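Simden Bench Forum > Suturing practice > Interrupted closure, black thread on pale tissue: spacing and tail length

rallis_bench
I've been working through the straight-incision drill in the Erkix workbook and want opinions on two points.

1. Stitch order. I start at one end and work along. The workbook starts in the middle and halves the remaining gap each time.
2. Tail length. I cut at 4 mm. Longer than that and the tails fall across the next bite. Shorter and I've had knots open when the block is flexed.

Thread is 150 mm per length. I lose a good part of it on the first knot because I leave the standing end too long.

prenmont4
Halving exists for a reason. If the two edges are cut to slightly different lengths, starting at one end pushes the whole mismatch to the far end and you finish with a dog ear. On a short straight cut in a practice block you may never see it. On a curved one you will.

rallis_bench
Understood for curved cuts. On a straight one the edges match by definition, so I don't see what halving buys.

kerfline
They match when you cut them. They stop matching as soon as one bite is deeper than the other. Measure the bite from the wound edge on both sides before you blame the order.

On thread management: park the long strand on the side you aren't stitching. If it lies over the closed part, you will eventually catch it in a knot. First two stitches in at the left end, then a closer view at the cut: 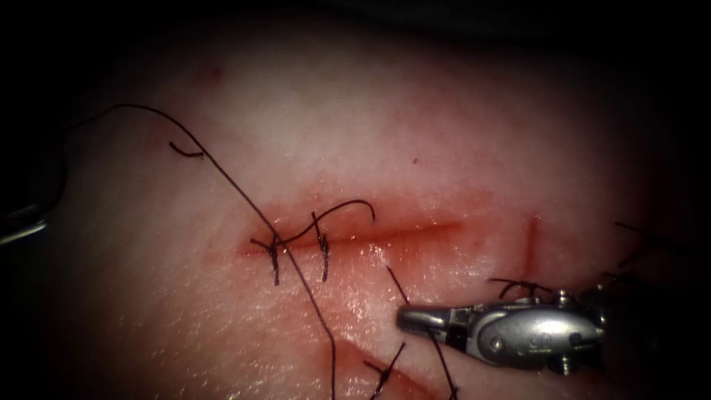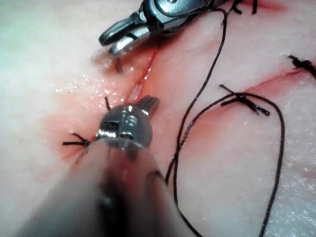 prenmont4
I'd still put the second stitch at the midpoint. Once the end is pinched closed, you have no reference for how the rest of the edges want to line up. A marker line drawn across the cut before you start fixes that, and it costs nothing.

kerfline
Marker line, yes. Midpoint, no. With a line every few millimeters the order stops mattering on a straight incision. I've done it both ways and couldn't sort the finished blocks afterward.

oddthrow
Going back to the tails. 4 mm is fine for braided. For monofilament I'd leave more and add a throw. Which one is the original poster using?

rallis_bench
Braided. The knots that opened were two-throw knots, so that may be the whole explanation. I'll go to three and keep the tails where they are.

oddthrow
Check that you're alternating direction too. Three throws the same way will slip as well, only later.

rallis_bench
Will do. I'll draw the lines on the next block and run one half each way.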